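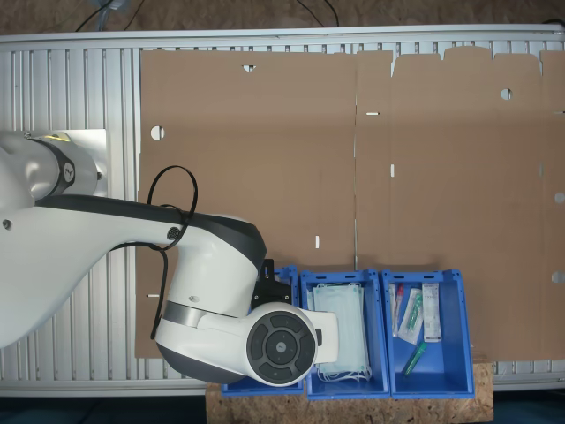

The repainting of the front hall, staircase and upstairs landing of the house in Vesumberg was completed this month, and the present entry records how the work was planned, carried out and paid for. The previous scheme, a yellow cream on every surface including the doors, had been in place when the house was purchased. The scheme that replaces it uses two colors only: white for the large surfaces and dark gray for the edges. The proportion is close to that of the long curved arm section shown at the top of this entry, where the white takes up nearly all of the surface and the dark gray is confined to a band along the top edge. On the staircase, the white covers the walls, the risers and the spindles, and the dark gray is reserved for the handrail, the baseboards and the door frames.

Planning

Planning began in March. Three schemes were considered. The first, a pale green, was set aside after a sample was viewed on the landing in the evening, when it turned the color of dishwater. The second was white throughout. It was favored by one member of the household and opposed by the other on the grounds that fingerprints already show on the cream. The third was the scheme adopted.

Two whites were tested. The Hemus white was brighter and would have suited a room with large windows. The hall has one small window, beside the front door, and the brighter paint looked blue there for most of the day. The Tononico white is softer and was selected for that reason. Both were tried on pieces of stiff card, which were moved from wall to wall over several weeks. This method is recommended. Patches painted straight onto the wall had been used for the bedroom the year before, and one of them can still be seen through the finish in low sun.

The dark gray was bought from Tapia, a shop two streets away that mixes to order. It is a plain gray with no brown in it. Readers who intend to use a dark color on trim should be aware that it dries darker than it appears in the can and that the sheen matters as much as the shade. A satin finish was chosen. A gloss finish would have drawn attention to the dents in the handrail, of which there are many.

The contractor

Quotations were obtained from three painters. Apolinar Zavala was engaged on the strength of his written proposal, which listed each surface separately and stated what would be done to it before any paint was opened. The other two gave a single figure and a start date. The figure quoted by Mr. Zavala was $3,375. The final invoice was $3,395, the difference being one additional can of primer for the wall under the stairs, where an old water stain had to be sealed a second time. He telephoned before buying it.

Preparation

Most of the labor went into preparation, and the household had not allowed for the disruption this would involve. The spindles were sanded by hand. The gaps between the baseboards and the wall were filled, left overnight, found to have shrunk, and filled again. The old hall light was taken down and the hole behind it patched, the new fitting being smaller than the plate it replaced.

The coat hooks were also removed. They have not been put back. The family has been divided on whether the hooks should return to the same place or be moved to the side of the stairs, and coats are at present kept on a chair in the kitchen.

Dust was the principal complaint. A plastic sheet was hung across the kitchen doorway and taped along the top and sides, and it performed well as long as no one needed to go into the kitchen. In practice it was opened many times a day. A sheet with a zipper can be bought and should be considered by any household with children.

Painting

The walls received two coats and the ceiling one. The trim received an undercoat in mid-gray followed by two coats of the dark. Mr. Zavala painted every other stair tread on one day and the remaining treads on the next, so that the bedrooms could be reached throughout. The arrangement was explained to all members of the household, and the footprint on the sixth tread was repaired at no charge.

The question of where one color should stop and the next begin took longer to settle than the colors themselves. At the foot of the stairs the handrail ends in a round post, and the post meets a square base, and the base meets the floor. Painting the whole post dark gray made it look heavy. Painting it white left the handrail looking unfinished. The solution adopted was to paint the post white and its cap dark gray. The same treatment was then given to the two posts on the landing, and those three caps are now the feature that visitors mention first.
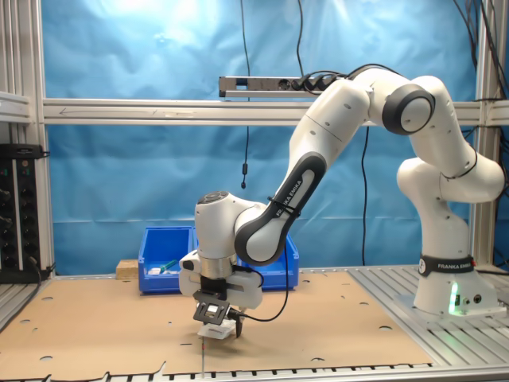
White links with dark gray caps at the joints, against a blue backdrop.

Blue was discussed at some length as a third color for the inside of the front door. A white and gray hall can look cold in winter, and a single area of strong color would give relief. The door has been left white for the time being. A decision will be made in spring, when the light in the hall is better.

Time taken

The work took 11 days from the delivery of the dust sheets to their removal. The proposal had allowed for nine. One of the extra days was owed to the water stain and the other to a delay at the shop, where the second batch of gray had been mixed in gloss and had to be exchanged. The cans were checked at the counter after that.

Matters outstanding

The carpet runner for the stairs has been ordered but has not arrived. The brass door handles, which looked well enough against cream, look orange against the gray and will probably be replaced. A small quantity of each paint has been kept in labeled jars under the sink for touching up, together with a card giving the mixing numbers.

A further entry will be published when the runner has been fitted. Questions about the sealing of old water stains may be left in the comments, where they will be answered as time allows.

Posted Dec 27, 2022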